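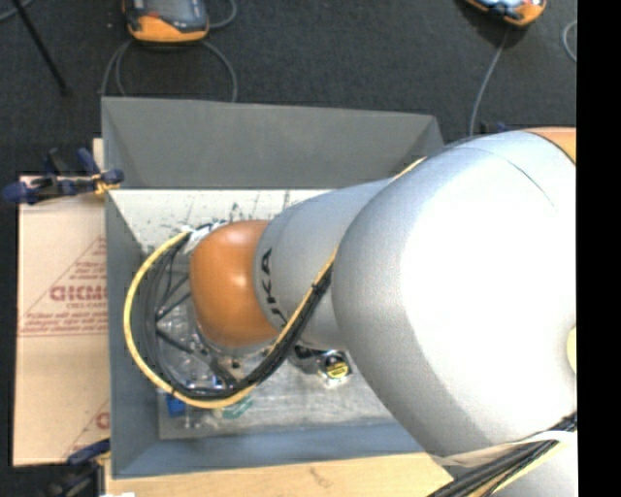

People ask me again this week if robots can do the chores yet. I worked 8 years in packing and picking, first with my hands and later beside machines, so I will try to answer in a few posts. English is my third language, please be patient with me.

My short answer: some chores, on some days, when a person prepared everything before. I know this is not exciting. The long answer is below.

First, taking things from a bin. This is the job I know best. For a person it is so easy that we do not have a proper name for it. You put your hand in, you take the thing, you look at it only after it is already in your hand.

For an arm it is still one of the hard jobs. Clear plastic is the worst. The camera needs a surface to look at, and shiny clear packaging gives it bright spots and whatever lies behind. A cardboard box, no problem. A small clear bag with a screw inside, big problem.

The second difficulty is the walls. A tall bin is good for keeping parts together and bad for a big arm. The arm must come in from above, the tool must reach the floor of the bin, and all the cables on the wrist must come with it. I have seen good grasps refused by the software only for the reason that a cable loop would touch the side.

Corners too. When an item lies flat against the wall, a person pulls it away with one finger. We do it without thinking. Most grippers have nothing similar to this one finger.

At Dundwood, where I worked until July, we kept a notebook for the picking cell. On one shift the arm tried 615 picks from mixed bins. It failed 86 times. The managers were happy, and I also think it was a good shift.

But please consider what 86 means for the person standing next to it. Each time you walk over, look, move the part a little, press the button, walk back. On that shift I walked more than the arm picked, this was my feeling at least.

Somebody will reply that the newer systems are much better. Yes, I agree. I was invited to see the Culidov cell last month and it was quick with boxes and bottles. Then I asked if I can put in the clear bags from my pocket (I brought 3 of them). It took two and left one. For me this is a fair picture of where we are.

Now the house. My neighbor wants to know when a machine will fold the laundry and load the dishwasher. I told her that in a shop the bin is clamped in one place, the floor is flat, and the light is the same in the morning and in the evening. In her kitchen the cat moves the chair.

A vacuum robot is the good example of a home robot that works, and look how much we do for it. We lift the socks, we tie the curtain, we close the bathroom door. My sister cleans before the robot cleans. She says she is still happy with it, so I do not argue.

I made a small list of what I would trust to a machine today.
Shop floor: moving full boxes, stacking on pallets, screwing the same screw, picking one kind of rigid part.
Home: the floor, the lawn, the dishes after I load them myself.

And what I would not trust yet.
Shop floor: mixed bins with clear or soft packing, anything tangled, returns from customers.
Home: clothes, glasses in the sink, a drawer where everybody throws everything.

About jobs, as I always receive this question. At Dundwood no person from my line lost the place when the arm came, but two places were not filled again after people left. I think both facts should be told together. The work that stayed was more about cleaning up errors, and some of my colleagues liked it less.

What would change my mind? Leave the arm alone with a mixed bin for one whole shift, bags included, and show me the bin at the end. I do not need a video with music. I need the bin and the number of times when a person came to help.

Several of you asked for the notebook pages. I will type the numbers without the company parts and post them here when I have a free evening. If you work with soft packaging and your numbers are better than ours, please write to me, I would like to know which gripper you use.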